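夹爪掉线之后：Forley 双臂工位的一次故障复盘
讲稿备注
2020年5月16日，Kikanton 内部技术分享

第1页 标题

等人进齐再开始。提醒大家把麦克风关掉，问题可以先打在聊天窗口里，讲完第6页统一回答一轮，剩下的放到最后。

开场先说清楚范围：今天只讲 Forley 工位夹爪掉线这件事，从三月第一次出现讲到现在的处理状态。抓取成功率、布料识别那些不讲，有人问就请他看另一份报告。

第2页 背景

Forley 工位做的是软物整理和投放，两条手臂共用一个台面，左右各一个夹爪。任务包括叠布、展布、把布移到指定位置，还有往套了袋子的垃圾桶里投东西。控制器用的是 Turham 的，上位机的任务调度是我们自己写的，日志统一进 Żak。

在座有几位没用过 Żak，这里多说一句：它按时间戳把关节状态、夹爪状态和任务指令并到一张表里，默认每次运行存一个文件。后面讲到的“丢了一段记录”，指的都是这张表里出现空行。

统计区间内总共跑了 2,838 次，其中 119 次出现过夹爪掉线。这两个数字放在屏幕上，停一下，让大家看完。

要解释“掉线”的定义：上位机发了夹爪指令，在超时时间内没有收到回应。手臂本身的关节通信没有断，所以手臂会继续走。整件事麻烦就麻烦在这里。

第3页 现象

按时间顺序讲。

最早是三月，操作员在班次记录里写“右夹爪不闭合，重跑后正常”。当时按偶发处理，没有开故障单。接下来几天同样的话又出现了几次，写法不一样，有的写“没夹住”，有的写“卡顿”，有一条只写了“重启”。因为写法不统一，搜索的时候漏掉了一部分，119 这个数是后来从 Żak 的日志里重新算出来的，比班次记录里的多。

掉线以后会出现三种情况。

第一种，夹爪停在张开状态，手臂按原计划走完，什么也没拿。这种占大多数，损失就是一次空跑。

第二种，夹爪停在闭合状态，布夹在里面，手臂走到投放点以后打不开，接着带着布回到起始位。布会拖过台面，有时候把桶带歪。

第三种最要紧：掉线以后通信自己恢复，控制器把积压的指令一次执行掉。夹爪在没有任何提示的情况下开合。这种一共 11 次。

讲到这里语速放慢。11 次里有 2 次，操作员的手已经伸进工作区整理布料。没有人受伤，夹爪的闭合力设得不高，但两次都是靠运气。事后两位操作员都填了险兆报告，报告编号在附录里，正文不放。
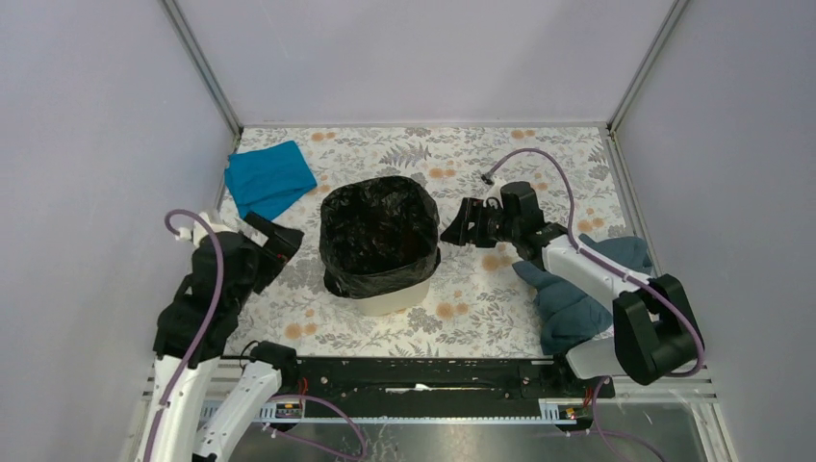
为什么手会伸进去，也要讲。当时的作业指导书写的是“手臂静止且界面显示空闲时，可以进入工作区复位物料”。掉线以后任务超时退出，界面确实显示空闲，手臂也确实静止。操作员是按指导书做的，这一点请各位组长回去不要误传。

第4页 排查过程

这一页内容多，挑重点。

先怀疑的是软件。任务调度那阵子刚升过版本，时间上对得上，所以第一周全部花在回退版本和加打印上。回退以后照样掉线，这条线才放下。回头看，升级那天还做了一件事：为了换夹爪的安装座，线缆拆下来过，重新走了一遍。这件事写在机械组的维护记录里，软件组没有看那份记录。

然后怀疑电源。用示波器看了夹爪供电，闭合瞬间有压降，在规格以内。换了一只电源，没有变化。

第三步查总线。Żak 里把掉线时刻和关节角放在一起画，才看出规律：掉线集中在腕关节转到接近限位、同时前臂往里收的姿态。换句话说和位置有关，和时间、负载、任务类型关系都不大。往桶里投放的任务掉线多，也是因为那个动作经常走到这个姿态。

这里放关节角的散点图。横轴腕关节，纵轴肘关节，掉线的点用深色标。给大家十几秒看图，不用逐点讲。

有了这张图以后，让手臂低速在这个姿态附近来回摆，同时用手轻轻拨线，很快复现。拨线的时候用的是绝缘杆，人在围栏外面，急停有专人按着。以后谁做类似的复现，照这个办法来。

第5页 原因

直接原因：夹爪线缆重新走线时余量留短了，手臂到特定姿态时线缆受拉，接头处的端子受力松动，接触时通时断。拆开接头后能看到其中一个端子压接不到位。

往上一层有三件事，按我认为的重要程度排。

一、控制器在通信恢复后会补发积压指令。这是 Turham 控制器固件的默认设置，手册里写了，参数可以关，我们装机的时候没有改。装机检查表里没有这一项。

二、夹爪掉线没有触发停机。当初把夹爪当成末端附件处理，超时只记一条警告，任务按失败结束。安全评审时评的是手臂运动，夹爪的意外动作没有单独列为危险源。

三、班次记录没有固定的故障代码。操作员看到了，也写了，信息没有汇总到能看懂的人手里。从第一条记录到开故障单，中间空了很长时间。

可能有人会问是不是线缆本身质量有问题。我们把换下来的线做了通断和弯折检查，线芯没有断，问题在接头。不需要批量换线，但所有同类接头要查压接。

第6页 已经做的改动

逐条念，每条说明状态。

补发积压指令的功能已关闭，两侧控制器都改了，改完做了断线测试：夹爪带电，任务执行中拔掉通信，再插回去，夹爪不动。测试做了多个姿态。状态：完成。

夹爪通信超时改为一级停机，两条手臂同时停，界面变红，必须到现场确认才能复位。状态：完成。副作用是停机次数变多，这个后面说。

线缆重新走线，接头两端加固定，弯折处留够余量。走线以后让手臂走完整个工作空间，重点看腕关节两端的限位。状态：右臂完成，左臂排在下一次停机维护。左臂目前没有掉线记录，但走线方式一样，所以同样要改。

作业指导书改版。进入工作区之前必须切断使能，看使能灯，不再看界面文字。旧版已经从工位收回。如果谁抽屉里还有打印的旧版，今天下班前交给班组长。

Żak 里加了故障代码，夹爪掉线单独一个代码，操作员在界面上点选，不用手写。状态：试用中。

讲到这里停下来，先回答聊天窗口里的问题。

预计会问的几个，先备好：

“为什么不直接加光幕？”评估过。台面前沿空间紧，换料频繁，光幕要和使能逻辑一起改，列入下半年的改造，现在先靠断使能。

“停机变多影响产量怎么办？”接受。停机原因里凡是夹爪超时的，每一条都要查，查清楚之前不放宽超时时间。已经有人提过把超时改长，我的意见是不改。

“别的工位有没有这个问题？”用同一型号控制器的都要查积压指令这个参数。检查方法在附录第一页，一台机器几分钟就能看完。

第7页 还没有解决的

这一页不要跳过，时间不够就压缩第4页。

第一，控制器固件升级会不会把参数改回默认值，Turham 还没有给书面答复。答复之前，任何一台机器升级固件以后都要重新做断线测试，测试记录和升级记录放在一起。

第二，Żak 在通信中断期间会有空行，恢复以后不会补。11 次意外动作里，有几次的具体开合时刻是从电流曲线倒推的，误差没有评估。引用这部分数据的人请注明。

第三，机械组和软件组的维护记录还是两个系统。目前的做法是每周对一次，靠人。长期怎么合并还没有方案，需要部门定。

第四，夹爪作为危险源补进风险评估，初稿写完了，评审没有开。评审之前，需要手伸进台面的示教工作一律暂停，用工具代替。

第8页 请各组回去做的事

机械组：凡是拆过线的维护，当天通知软件组，写明拆了哪一段、怎么装回去的。

软件组：查故障时先要维护记录，再看版本。

操作班组：夹爪有任何不正常，点故障代码，停下来叫人。重跑以后正常也要报。

安全：跟踪第7页四项，下次例会报进度。

备用页 断线测试步骤

有人问再放。步骤照附录念，注意三点：测试前清空台面物料；拔插通信线的人站在围栏外，用延长线操作；插回以后至少等一个完整的超时周期再判定通过。有一次就是等得太短，判了通过，后来又重做。

附录文件放在共享盘 Forley 目录下，权限不够的找本组组长开。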